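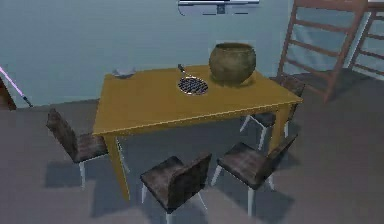

4. Setting up episode alerts and the recap feed

This section covers the Zurkwood viewing guide as it works on the Seltholm box. It assumes you have done section 3 and can get to the main menu. The sales leaflet says the guide "knows where you are in every series". It knows where the box thinks you are, and you should check that before you trust it with a mystery serial.

4.1 Adding a series

1. Press Guide, then choose Find a Series.
2. Type at least four letters of the title. Fewer than that and the list fills up with cookery.
3. Pick the right version. Remakes often share a title with the original, and the guide sorts them by popularity, so the one at the top may not be yours. Check the year.
4. Choose Follow. A small flag appears beside the title.

Note: A series can hold up to 235 episodes. Long-running soaps are split into blocks and each block has to be followed separately. The makers call this a feature.

4.2 Telling the box where you are

1. Open the series and choose My Place.
2. Set the season first, then the episode. If you do it the other way round, the episode goes back to 1.
3. Press Save and wait for the tick.

Caution: Do not use Guess My Place. It counts any episode left playing for 20 minutes as watched, including ones you slept through. Gisela Böttcher tried it on the second season of Bastidcombe and was shown the name of the killer in the next recap.

4.3 Recaps

Recaps are short written summaries shown before an episode starts. They are switched on when the box leaves the factory.

1. Go to Settings, then Recaps.
2. Choose Off, Short or Full.
3. If you choose Full, set Spoiler Guard to High as well.

Note: Spoiler Guard hides the names of characters who die. It does not hide the names of characters who come back, so treat the word "High" with some doubt. Guest cast lists are not covered at all.

4.4 Double episodes and specials

Season finales shown as one long programme may be listed as one episode or two. The guide has no fixed rule for this that we could find. After a double episode, open My Place and correct the number by hand. Christmas specials usually sit under Extras and send no alert whatever you have set.

4.5 If alerts stop

1. Check that the flag is still beside the title. A change of channel can remove it.
2. Turn alerts off, wait 20 seconds, and turn them on again.
3. If you see message 1683, the listing has been withdrawn. Delete the series and add it again. You will lose your place, so write it down first.

Restarting the box is the usual advice from the helpline. It did nothing in our tests.

Section 5: Parental PIN and age ratings

Guide text: Lempi Nieminen and Ottmar Stöcker | Contact us | © Seltholm | Back to top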